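Nemau Gallery: Cups, Ice and Trays

Drinks service handling, cold items. Page 3 of the set.

This part of the Nemau gallery covers clear tapered cups with ice in them, handled upright and on a tray. The material is intended for people who write serving procedures or choose tableware for counters, canteens and function rooms. Earlier pages deal with hot drinks and with stacked crockery, and the terms used there apply to this page as well.

A few notes on the items. A tapered cup has its centre of mass low when empty and progressively higher as it is filled, because the wider part of the wall holds more per centimetre of height. The Nemau fill mark for ice is 40 per cent of cup height for table service and 62 per cent for counter service, measured to the top of the settled ice. Display ice in acrylic is measured the same way, although it does not settle over time and the level can be taken straight away.

The rim matters more than the base. A rolled rim stiffens the mouth of the cup and gives the fingers something to stop against when the cup is passed from one person to another. Lower down, the wall is thinner and flexes under side load. Staff are asked to hold a filled cup by the upper third, or to support it low with light pressure only.

Trays in the Clotura range are rectangular with rounded corners and a raised edge. The edge will catch a cup that slides. It will not keep a tall cup standing, and a cup that goes over can come to rest with its mouth past the edge – the usual cause of ice on the table. 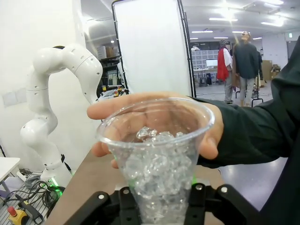 Clear tapered cup with rolled rim, upright, filled to about half with faceted acrylic ice. Hand at the rim. 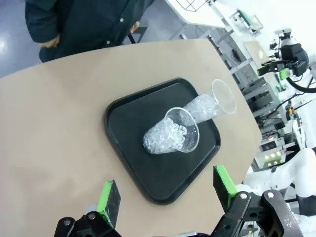
Two clear cups of crushed ice on their sides on a black tray. The rim of the far cup extends over the tray edge onto the table.

Comment from Ugwu: We went over to crushed ice at our counter in April and the fill mark needed changing. It packs into the narrow end and stays there when a cup tips, so the spill is smaller than with cubes, but the cup is awkward to stand up again with one hand. We now set the tray down first and right the cups one at a time. Has anyone tried the Herano liner on a tray with rounded corners? Ours lifts at the ends.

The Herano liner is cut square and has to be trimmed at each corner to lie flat. Trim to the inside of the raised edge, leaving a gap of 2 mm. Liner colour has no effect on grip. Rinse the liner and the tray separately and let both dry before they are put back together.

Next page: jugs and lids.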